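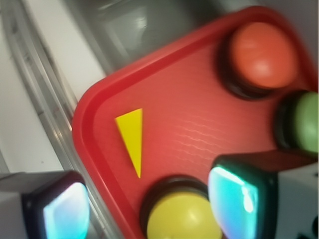
Wrist view, fingers open either side of the yellow button

Arm keeps pushing after the button has bottomed out – help please

nilmini_w
Posted Wednesday, November 7, 2018

Hello all, and sorry in advance for the length, I do go on. I've had a Veltari arm on the worktop beside the sink since July, pressing the coloured talking buttons on a red tray, and up to last night I'd have told anyone who'd listen what a gentle thing it was. The job is dull on purpose. It finds the colour it's been asked for, comes over the top, goes down until the force reading jumps, and comes back up. I wanted 2,000 presses out of it without touching anything.

At press 1,988 it went down and didn't stop. It carried on pushing, the whole tray dipped at the sink end, and then the drive tripped with fault 195 and everything froze with the arm still leaning on the button. I hit the stop, my heart going like anything, and had to back it off by hand. Nothing broken that I can find, though I've only had a proper look at the tray and the buttons so far, and I haven't dared run it since.

The manual says 195 is "limit exceeded" and leaves it there. Limit of what, I'd like to know! Has anybody met this one?

KaedeT
Hi Nilmini, glad your fingers weren't anywhere near it. Which button was it going for? And could you put up a picture of how the tray is sitting? I have a feeling, but I'd like to see the worktop before I say something daft.

nilmini_w
It was the orange one. I've left everything where it was, bits and pieces in the middle and all, in case the layout matters. 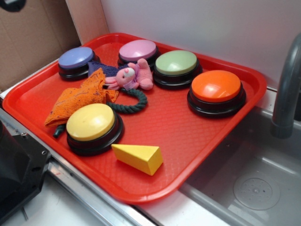
I did move the tray a little further along last week, so that the arm wouldn't have to fold itself up so tightly to reach the lavender button at the back. It seemed perfectly steady when I leaned on it, but I leaned on it in the middle, and now I'm wondering about that.

KaedeT
Well, there's your trouble, I think, and it's a kind one to have because it costs nothing to put right. The corner of your tray is out over the basin and orange is the button nearest that side. Press there and the plastic gives, so the force climbs slowly and you never get the sharp jump your program is waiting for. The arm thinks it hasn't arrived yet and keeps going. Pull the tray back so all of it is on the counter and try again, slowly.

vholub
I'm going to disagree, in a friendly way. If the tray had been like that for a week, orange would have been playing up for a week, and by the sound of it the thing managed a great many presses quite happily. I had nearly the same fault with mine and it was the force sensor drifting as it warmed up. Over a long run the zero wanders off, and one day "touching the button" reads as "touching nothing at all". Do you re-zero between presses, or only when you switch on?

nilmini_w
Only at switch-on, Vilém. Oh dear. I did think about doing it every time, but it added a pause and I was impatient.

Kaede, I take your point as well. Trays do creep, so it may have been further in at the start of the week than it is now. I wish I'd put a bit of tape down to mark it.

KaedeT
Creep would do it! Every press is a tiny shove. I'm not saying Vilém's wrong about the sensor, only that I'd fix the thing I can see first.

vholub
And I'd fix neither until you know which. Change both together and you'll have a machine that behaves and no idea why. Could you do a few slow presses on a button that's well back from the sink, and read the force at the hover before it goes down? If the hover reading is off there too, the tray has nothing to do with it.

jozka_v
Sorry to barge in, but before any more pressing of anything – what's the depth limit set to? I've read the thread twice and I don't see one mentioned. It sounds to me as though the only thing telling this arm to stop is the force reading, and I wouldn't be happy with that next to a sink or anywhere else. Set a floor for each button, a few millimetres below where the cap bottoms out, and have it give up and lift if it gets there. Then you two can argue about sensors for as long as you like.

KaedeT
Jozefína is right and I should have said it first.

nilmini_w
She is, and I'm rather embarrassed. There was a depth limit in the original program, and I took it out when I changed to the taller buttons, meaning to put new numbers in. I never did. It's in now, one for each colour, and I tested it at a crawl with my hand on the stop the whole time.

Then I did Vilém's check at the back left corner, tray not moved.

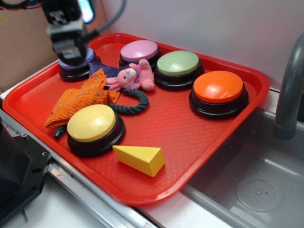 With the arm holding still above the cap the reading ought to be nought, or near enough, and first thing this morning it was. After an hour of going up and down it had wandered, though not by as much as I'd feared. I think you may both be partly right, which I know is an annoying thing to be told.

vholub
I can live with partly! How far had it wandered, compared with your threshold? If it's a small slice of it, I'll hand the prize to Kaede.

nilmini_w
A bit under a quarter of the threshold. It drifted the wrong way too, so the arm has to push harder than I asked before it thinks it's touched anything.

KaedeT
So a quarter extra on a solid worktop you'd hardly notice, but out on the overhanging bit it could be enough to tip it. I'd still move the tray first.

vholub
And I'd still re-zero first. Nilmini, you'll have to toss a coin.

nilmini_w
Re-zero first, I think, as it's only a line in the program and the kettle's on anyway. Then the tray tomorrow, with tape down this time. I'll run orange on its own for an hour after each change and post the readings for both.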